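Hand-held gripper reports closed width of zero while holding soft toys

Posted in: Grippers and end tooling > Faults
Jul 13, 2018

prutosia_bench

I have a fault I can reproduce but can't explain, and I would like a second opinion before I take the tool apart.

The tool is a hand-held parallel gripper with a trigger, two fingers with flat pads, and an absolute encoder on the finger linkage. It was built in our shop at Prutosia. The encoder goes to an Eynon interface board, which sends finger width to the logger over serial. We use it to record grasps on soft goods, and the recorded width is later replayed as a command on a fixed arm.

On rigid parts the width is fine. I close on a gauge block and the log agrees with the block. On plush and other thick soft items the width falls normally as the fingers close, then drops to zero in one sample and stays there until I open the trigger. The fingers are nowhere near touching when this happens. When the trigger is released the width comes back to a correct value with no offset.

The replay is the serious part. The arm receives zero as a target, closes at full force, and holds. The first time, it tore a seam and the drive tripped on overcurrent. I have since put a floor on the commanded width in the replay script, but that only hides the problem.

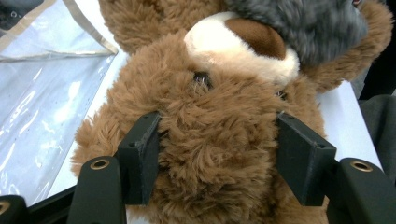
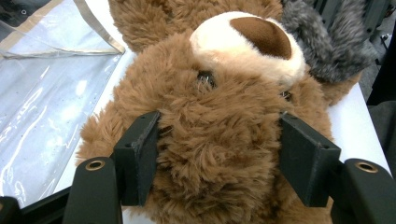
The width in the log is zero for most of every grasp on this item. You can see the fur bulging up between the pads, so there is clearly material in the gap and the real opening is well above zero. It is a long-pile toy and takes a fair amount of squeeze before the fingers stop moving, which may or may not matter.

What I have checked so far:

Encoder cable swapped for a known good one. No change.
Supply voltage at the encoder during a grasp. Steady.
Logger replaced with a plain serial terminal. The zero is already in the stream, so the logger is not creating it.
Fingers closed by hand on nothing, slowly, 13 times. Smooth curve every time, ending at true zero.
Fingers closed on a block of firm foam. Fails most of the time, but not always.

The sample rate is 300 per second. Firmware on the Eynon board is whatever it shipped with. I have not found a version string.

Is this mechanical, or is the board doing it?

oltent_mike_stand

Sounds like the encoder is bad. Replace it. We had one at Oltent that did the same thing and a new one fixed it. Also check your grounding.

prutosia_bench

I would expect a bad encoder to fail on the gauge block too, or to come back with an offset. Grounding was checked along with the supply. I do have a spare and can try it.

dreltix_user

I don't think the encoder is bad. The pattern you describe (fine on rigid parts, fine on an empty close, wrong on soft parts, correct again on release) points to one of two things, and you can separate them in a few minutes.

First possibility: finger flex. If the encoder reads the linkage and not the pads, any bending in the fingers or the arms behind them shows up as extra closing. On a gauge block you probably stop pulling as soon as you feel contact, so there is little load. On a plush toy there is no clear contact point and people pull much harder than they think. That gives a reading that is too small. It does not give a single-sample jump to exactly zero, so flex alone can't be your fault. It can be what pushes you into the second one.

Second possibility: the board is clamping. Many interface boards of this type have a stall or contact detect feature meant for motorized grippers. When the rate of change falls below a threshold before the closed stop is reached, the board decides the fingers have seated and reports the closed value. On a rigid part the motion stops abruptly, and some versions treat that as a valid grasp. On a soft part the motion slows down gradually, which looks the same as a gripper creeping into its end stop. The board then latches zero until it sees opening motion. That matches your release behavior exactly, and it also fits the foam failing only some of the time, as the result would depend on how fast you squeeze.

To separate them:

1. Close on the foam as fast as you can, then as slowly as you can. If the fast closes log correctly and the slow ones latch, it is the board.
2. Read the raw encoder counts before the board, with a scope or a second reader. If raw counts stay sensible while the board says zero, it is the board.
3. Mark the pads and measure the real gap with calipers under a hard trigger pull on the gauge block. Compare with the log. The difference is your flex.

Your empty close test can't show the latch. It ends at true zero, so a latched zero and a real one look nearly the same in the log.

Do step 3 regardless of the result. If the fingers flex, the replayed width will be too tight on every soft item even after the latch is gone, and the arm will still over-squeeze.

On safety, please do not rely on the floor in the replay script alone. A position target with no force limit on a powered gripper will find the next bad sample sooner or later. Set a current limit in the drive itself, and make the replay reject any width step larger than the fingers can physically move in one sample. Keep hands out of the jaw area until both are in place.

prutosia_bench

Results, in the same order.

Fast closes on foam were correct. Slow closes latched every time. I repeated both on the bear with the same outcome, though I could not get it to pass reliably even when I closed fast. The pile slows the fingers too much near the end.

Raw counts were tapped ahead of the board. During a latched grasp they settled at 2,000 above the closed position and stayed there while the board was sending zero. So it is the board.

Flex under a hard pull was 2 mm at the pad tips. That is more than I expected and I will add a correction.

The current limit is now set in the drive and the step check is in the replay script. I can't find a way to turn off the seating feature on this board, so for now I am logging raw counts and converting them afterward. All earlier recordings on soft items are marked as unusable. The spare encoder was not needed.

dreltix_user

Good. Look for a solder jumper near the serial connector before you give up on the board. On the one I had, opening it disabled the seating logic. I can't say whether yours is the same revision, so check the raw counts against the output again after changing anything.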